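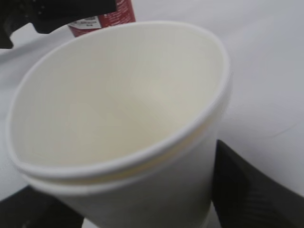
4. The Open Day at Plutik

4.1 What we set out to show

I should say up front that I love open days and my co-author Wanpen Rojanasak puts up with them. Our lab at Plutik opened its doors on June 24, 2023, and 123 people signed the visitor sheet (a few more wandered in through the side door and never found a pen). We had promised them two arms, one table and some paper cups, and that is what they got!

The routine comes from the Leto task set described in Section 3. Cups are a nice choice for a public demo because everybody knows how little force it takes to crush one. They also nest, and from above a nested pair is easy to mistake for a single cup. The second rim is the best clue, a thin white line just under the first, and you need a fairly close view from the wrist to pick it up.

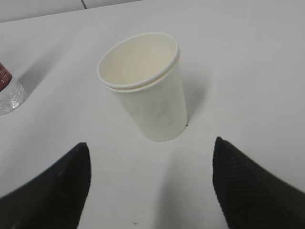
Harnano Reports on Shared Workspaces, Issue 73, p. 200

Visitors could watch the wrist views on a big monitor, and I hadn't expected how much they'd prefer it to the robots themselves. One girl stood with her back to the arms for ages, calling out "two cups!" before I could explain anything. White cups on a white table are hard going for a vision system, and the audience got that right away, squinting at the screen and arguing over where the cup stopped and the shadow began.

We had planned to talk mostly about grip force. People wanted to talk about seeing, so we dropped half the slides and talked about seeing. Wanpen took the questions on depth, and I took the ones on whether the arms get bored.
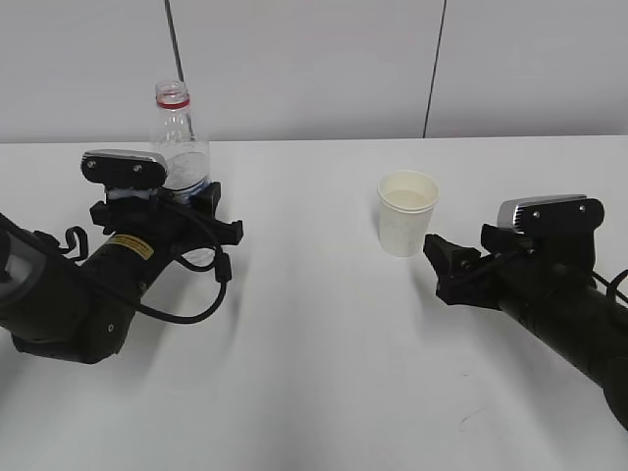
4.2 Two arms, one bottle

For the second part we brought in the water bottle, with one arm holding it and the other working on the cup side. The controller came from our partners at Barrios, who had set a planning limit of 2000 milliseconds per move, and I'll admit I had wanted it shorter. With a crowd in the room I changed my mind. A pause gives people time to guess which arm goes next, and they guess out loud (usually wrong, and very cheerfully).

Water also makes everyone lean in. We saw the same thing at the smaller visit in August the year before, so in Figure 1 I'm sticking to the plainest part of the task, the open hand.
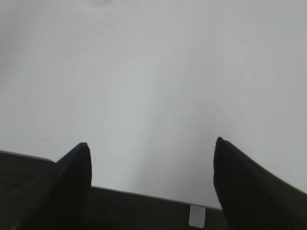

Figure 1. Wrist view with the gripper open and nothing between the fingers.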